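Notebook, July — equipment planning, block spelling bench

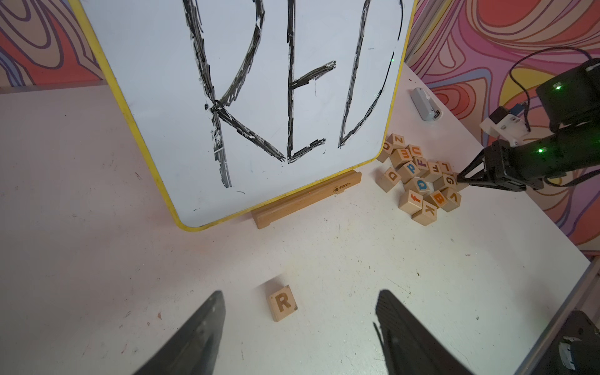
Spelling from the whiteboard stays as the main task through the fall, so the budget has to cover wear on this bench first.

Fingers: Kieran wants 6 spare rubber pads. Geraghty quotes 285 for the lot, shipping included. I'd take it.

Letter blocks: one more set. Siobhán asked for two, but storage is tight.

Whiteboard: the marker leaves streaks when rubbed. New eraser and cleaner, 60 from petty cash.

Second bench: Heltena lead time is too long. Ask Dutham for a price on a matching pair of arms — Ita has the contact.

Still open: who signs for anything over the petty cash limit while Daithí is away. Check before ordering pads.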